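I've had the Lirus desk for nine months now, which feels long enough to say something useful about it, and three people have asked me in the last fortnight whether they should get one, so I'm writing it all down once and sending everybody the link.

First, what it replaced. I'd been working at my gran's old dining table since I went freelance. Lovely thing, far too high, and it wobbled if you so much as typed a capital letter. I do subtitles and transcripts for a living, so I'm sat there with headphones on for most of the day, and by last spring my right shoulder had gone on strike. Kristine Yap, who I share the upstairs unit with, had already bought herself a sit-stand desk (the Meva, more on that further down) and kept standing up at it in a smug sort of way. So I caved.

## Getting it and putting it up

Lirus send it in two boxes. The top comes in one and the legs, motor and all the bits in the other, and the second box is an absolute beast. Do not try to carry it upstairs alone. I got it to the first landing and then sat on it until Kristine came back with a sandwich.

The instructions are drawings only, and mostly fine. Step 9 is wrong, or at least it was in my copy – it shows the crossbar going on with the cable clips facing the wall, and if you do that the cable from the control box won't reach. I had to take the whole crossbar off and turn it round. Check that before you tighten anything! Everything else lined up, the holes were all in the right place, and I had it standing by teatime, with one spare bolt I've decided not to think about.

You'll want your own screwdriver as well. The little hex key they give you does the legs, but the top goes on with ordinary crosshead screws and doing all of those by hand took the skin off my palm. Borrow a powered one if you can.

## Living with it

The up and down is what you're paying for, so, is it any good? Yes. It's slow, and it makes a low hum like a fridge thinking about something, but it goes up smoothly and my tea has never gone over. There are memory buttons. I set one for sitting and one for standing and have never touched the others.

I stand for the first hour, when I'm doing emails and invoices, and then again after lunch when I'd otherwise nod off. For proper transcript work I sit. I can't concentrate on somebody mumbling about drainage while my feet hurt. If you're imagining yourself standing all day like a heroic sea captain, maybe borrow a friend's for a week first.

At sitting height it's rock solid. At full standing height there's a bit of sway front to back if you lean on it, and my monitor does a small nod when I type fast. It bothered me for the first few days and then I stopped noticing. Ludivine, who's much taller than me and tried it when she was over in August, noticed straight away and said she couldn't work like that, so if you're a long person, bear it in mind.
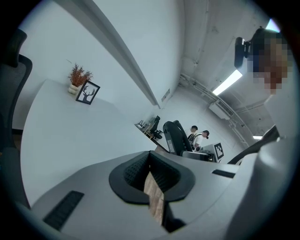

The surface marks more easily than I'd like. Tea rings wipe off if you catch them the same day. Biro doesn't, or mine didn't, and I now have a faint blue line near the front that I cover with my notebook. A kitchen sponge and washing-up liquid does for nearly everything else. I wouldn't go near it with anything gritty – I tried a cream cleaner on one corner and there's a dull patch there now, entirely my own fault.

What I really do like is the depth. I can have the monitor pushed right back, the foot pedal controller's cable looped out of the way, a script laid flat in front of the keyboard, and still have room for a plate. On Gran's table I was balancing toast on the printer.

Cables are the weak spot. You get a plastic tray that screws on underneath, and it's too shallow for a normal extension lead with plugs in it. I lasted a month with mine hanging out like a bad hem and then bought a wire basket from Trundari, which cost very little and swallowed the lot. It should have come with something like that in the first place, in my opinion.

## Versus Kristine's Meva

We swapped for a week to see. The Meva is quieter and noticeably steadier when it's up, and its buttons are nicer to press (silly, but you press them every day). It's also narrower, the edge at the front is quite sharp on your wrists, and it beeps each time it reaches its height. Every single time! There's supposedly a way of turning that off and neither of us has found it. I was glad to get mine back. So was she, to be fair, so perhaps you just get used to whichever one you've got.

## The one time I needed help

In the fifth month it stopped halfway up and flashed at me. Lirus answered my email the same evening and told me to unplug it, count slowly to thirty, plug it in and hold the down button until it hit the bottom. That cured it. It's done it once more since, after a power cut, and the same trick worked, so write that on a sticky note and put it inside a drawer.

## Would I buy it again?

I would, yes, if I were the same height and had the same amount of clutter. My shoulder is a lot better, though I also started swimming, so I can't give the desk all the credit. Tall people should look at the Meva or something heavier. If you mostly want to sit, save your money and get a decent chair, as that made just as much difference to Kristine as the desk did.

I haven't tried the bigger version with the drawer, before anyone asks. Ludivine has a friend with one and I'll add a note if I get a go on it.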